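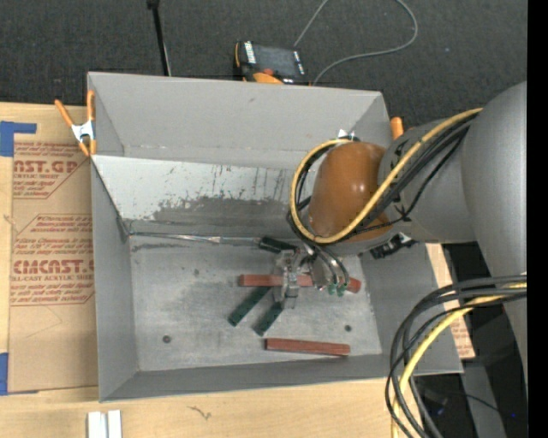
Stokby wrote that a robot learns your bad habits first and your good ones only if there's time left over, and I'm starting to believe it. I'm trying to teach an arm to pick up small wooden sticks from a metal bin by remote control. I've recorded 90 goes so far. Played back, it goes down beautifully, closes, and then dithers over the stick like someone choosing a biscuit. Sticks lying straight across are mostly fine. The ones at an angle it treats as a personal insult. Do I need more demonstrations, better ones, or a different hobby?
Posted by Hillotico in Teaching by hand and remote

3 replies

Matić
Better ones, to begin with. Watch your own recordings at normal speed with a cup of tea and look at what you do just before the fingers close. I'd put money on you stopping to think. You're steering from a screen, you can't judge the depth, so you hover, nudge left, nudge back and then commit. The arm has no idea you were thinking. It believes the nudging is part of the job.

What worked for me was practising with the recorder off until I was bored, then recording while still bored. If I hesitated for more than 2 seconds I binned the go and did it again. I lost a good third of my first batch that way and the playback was better for it.

For the angled ones, turn the wrist early, while you're still well above the bin. If you leave the turn until the last moment you end up twisting and lowering together, and with sloped walls you haven't much room to be clumsy in. Also mix up where the sticks start. I used to put mine back in the same place every time out of sheer tidiness, and ended up with an arm that could only work for tidy people.

Zamodton
More data. I did 4,000 and it was fine.

Matić
Zamodton, 4,000 of what, though? If they all have the same wobble in them you've got a very well-documented wobble.

Stokby
I did say that, but I was talking about guiding the arm by hand, where the trouble is different. By hand you feel the stick touch the floor and stop. By remote you don't, so people press down too hard or grab too high. Do a few by hand if your arm lets you go slack on the joints, only to find out how the wrist wants to sit, then go back to the controls and copy that. Don't mix the two sorts in one batch — I did, and spent most of December working out which half was wrong.

And record some misses where you back off and try again. Keep the second attempt clean. Otherwise the first time it drops one it'll just carry on and deliver nothing, very confidently, to the right place.

Hillotico
Watched them back. I hover. I hover dreadfully. Starting again tonight with the angled ones.

Thread viewed 401 times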